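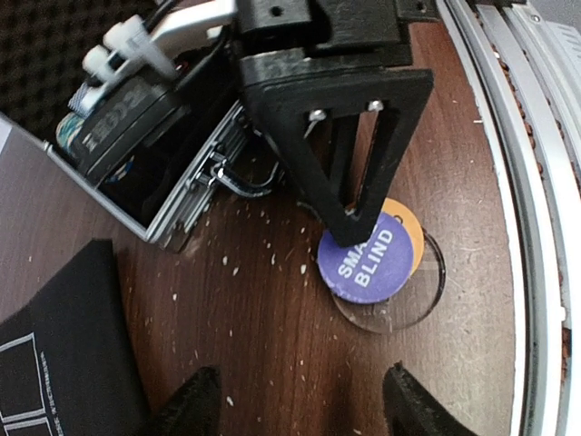
Kit Skastura de dedos e câmara de punho para manipulação de peças planas

Referência: 1221
Fabricante: Galtitz
Disponibilidade: por encomenda, entrega em 6 semanas
Página atualizada em 18 de agosto de 2025

Descrição

O Skastura é um conjunto de dedos e câmara de punho para braços robóticos de bancada, destinado a recolher, separar e arrumar objetos pequenos e baixos: fichas, discos, tampas, moedas, cartões, etiquetas rígidas. Monta-se num braço só ou em dois braços a trabalhar sobre a mesma mesa. Na configuração dupla, cada braço leva a sua câmara e o operador pode ver a peça a partir dos dois lados.

O dedo tem a forma de um triângulo aberto, com ranhuras, e fecha numa ponta romba. A fixação faz-se por dois parafusos na barra superior. As aberturas deixam ver parte do que está por trás do dedo, o que ajuda quando a câmara do outro braço está a olhar na mesma direção. A ponta, essa, tapa sempre o que tem por baixo. Ao pousar sobre um disco com texto, como o roxo em que se lê BLIND, esconde uma parte das letras, e convém que a leitura ou a identificação da peça seja feita antes do contacto.

Utilização com peças sobrepostas

As peças planas raramente ficam separadas umas das outras. No arranjo da fotografia há um disco roxo por cima de um laranja, e ambos assentam num disco transparente maior. É um caso difícil para a maior parte das pinças, por dois motivos: as bordas estão muito próximas entre si e o disco transparente deixa ver a madeira da mesa, com reflexos que mudam conforme o ângulo.

O procedimento recomendado para uma pilha deste tipo é o seguinte.

Aproximar o dedo na vertical e pousar a ponta junto à borda do disco de cima, do lado oposto àquele para onde se quer deslocar a peça.
Aplicar força baixa. O valor de fábrica serve para plástico e madeira envernizada.
Arrastar lateralmente até a borda ficar livre.
Levantar a ponta, abrir a pinça e agarrar a peça pela borda livre.
Repetir para a peça seguinte. A transparente fica para o fim, com a iluminação lateral ligada, se existir.

Com dois braços, o segundo pode segurar a peça de baixo durante o arrasto. Os limites de zona de cada braço são definidos no programa Tremov, incluído no kit, e devem ser verificados antes da primeira utilização.

Câmara de punho

A câmara é pequena e fica presa junto à pinça, virada para as pontas dos dedos. Os dedos do próprio braço aparecem no limite inferior da imagem, um de cada lado, e servem de referência para centrar a peça. A focagem é fixa. Riscos, pó e pequenas partículas na mesa ficam visíveis, e numa superfície escura podem ser confundidos com peças muito pequenas se a deteção automática estiver na sensibilidade máxima. Recomendamos limpar a mesa e baixar um nível na sensibilidade.

Superfícies metálicas polidas, como fechos de malas ou calhas de alumínio, produzem zonas muito claras. O Tremov permite marcar essas zonas como excluídas. A máscara fica guardada com o programa de trabalho e tem de ser refeita se a mala ou a calha mudar de sítio.

Trabalho junto a malas e caixas

O dedo é estreito na ponta e largo em cima. Quando é preciso entrar numa caixa aberta, a parte larga pode tocar no rebordo antes de a ponta chegar ao fundo. Antes de programar a recolha, meça a profundidade da caixa e compare-a com o desenho de cotas que acompanha o kit. Em caixas com fecho saliente, oriente o fecho para o lado contrário ao da entrada do braço ou inclua-o no mapa de obstáculos.

O interior preto absorve muita luz. Pacotes pretos dentro de uma caixa preta são detetados com pouca fiabilidade e, nestes casos, a posição deve ser ensinada à mão.

Características

Tipo de dedo: triangular aberto, com ranhuras
Cor: preto
Abertura máxima da pinça: 43 mm
Fixação: parafusos na barra superior
Câmara: montagem no punho, focagem fixa
Programa: Tremov, licença para um posto
Configuração: braço simples ou braço duplo
Garantia: 2 anos, exceto pontas

Conteúdo da embalagem

Par de dedos Skastura
Câmara de punho com suporte e cabo
Parafusos de fixação e chave
Pontas de substituição
Desenho de cotas em papel
Licença Tremov

Para a configuração dupla é necessário encomendar dois kits. A segunda licença Tremov não é cobrada se os dois kits constarem da mesma encomenda.

Não incluído

Braço robótico, controlador, mesa, iluminação e calhas. O suporte de câmara para braços de outras marcas é vendido à parte. Indique o modelo do braço no pedido de orçamento.

Limitações conhecidas

O kit não foi concebido para peças molhadas ou com óleo. A ponta escorrega e o arrasto deixa de ser repetível.
Cartões finos sobre uma mesa lisa podem dobrar durante o arrasto. Use um tapete de espuma fina por baixo.
Tecidos não são agarrados de forma consistente pelas pontas de série.
A identificação de texto na peça depende da orientação. Linhas impressas na diagonal são lidas, mas o tempo de processamento aumenta.

Manutenção

Verificar o aperto dos parafusos no início de cada semana de trabalho. Limpar as pontas com um pano seco. Substituir as pontas quando a face de contacto deixar de ser plana. A troca faz-se sem desmontar a câmara, mas a calibração da altura tem de ser repetida.

Alterações desde julho

O cabo da câmara passou a ser mais comprido, a pedido de clientes com o controlador debaixo da mesa. O manual foi revisto por Buppha Thongsuk e inclui agora um capítulo sobre peças transparentes. Quem comprou o kit anterior pode pedir o cabo novo sem custos, indicando o número de série.

Encomendas e apoio técnico

A venda e a instalação são feitas pela Yupanqui. Os pedidos de orçamento devem indicar o modelo do braço, a configuração pretendida e, se possível, uma lista das peças a manipular. Para ensaios com peças do cliente, contactar Yhon Apaza, apoio técnico. As peças são devolvidas com o relatório do ensaio.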